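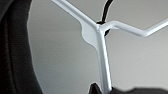
Fellden wrist camera kit, reviewed by Ornella Carbone

I've had the Fellden on our arm since March, and I've grown awfully fond of it! We're gathering examples of clothes hangers being handled, 520 runs so far (Aurelio Huerta wants 900, bless him), and hangers are a mean test for any small camera – all thin rods and shiny edges. Up close the Fellden keeps a white one nicely clear against plain gray, and even a thin black cord shows up well.

Now the grumbles. Things very near the lens go soft, so the bottom of the view can be a dark blur, and the mounting screws needed tightening 2 times in the first 80 runs. The Plornov we had before never did that, but its cable was forever snagging. I'd buy the Fellden again – and I'd order a spare bracket with it.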